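Toaster oven on the breakfast table, yes or no?
Kitchen & Dining > Small Spaces

plorkby_mom
Posted 11/06/2018
Our counter is 21 inches of usable space between the sink and the stove, so the toaster oven has moved to the table. It's a white table with a few holes in the top, bought used. We eat breakfast there every day and so far I like it. Toast comes out and goes straight on the plate.

My husband wants it back on the counter. He says a table is for eating. Before I give in I'd like to hear from people who keep one on the table full time.

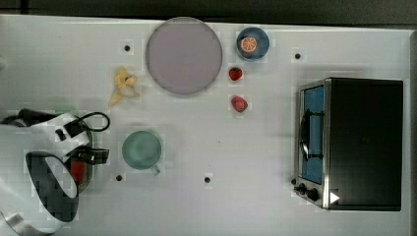
What I can't settle is which way the door should point. If it opens toward the food I lose that strip of table whenever the door is down. If it points at the wall I have to walk around to use it. I've left it facing the plates for now. The fruit stays out in the open or in a little bowl, and mugs go on the far side from the oven.

Benavides
We did this for 14 months. Door toward the food is fine if you leave enough room for it to drop all the way. Measure it open, then put a strip of masking tape on the table and keep everything behind the tape.

hondo_74
I wouldn't. The outside of mine gets hot enough to hurt and it sits there at elbow height. Where does the cord go? If it hangs across a walkway, that's your answer.

plorkby_mom
The outlet is right behind the table, so the cord doesn't cross anything. No small kids here.

hondo_74
OK, that's better than I pictured. I'd still want it on the counter. And check what the manual says about clearance. Mine asks for 6 inches at the back.

Kultimex
Disagree with hondo. Counter space is for cutting and mixing. A table gets used for maybe an hour a day. Mine has been on the table since March and the only problem is crumbs. Pull the tray every couple of days.

On the holes, are they for bolts or something? Crumbs will go right through onto the floor.

plorkby_mom
No idea what they were for, they came with it. Crumbs do fall through. I was thinking of plugs from the hardware store.

Benavides
Plastic hole plugs, a bag of 10 is cheap. Measure across the hole first, I had to go back twice.

hondo_74
Or a tablecloth, but keep it away from the oven.

plorkby_mom
Going with plugs. I'll try the tape too and see if my husband can live with it.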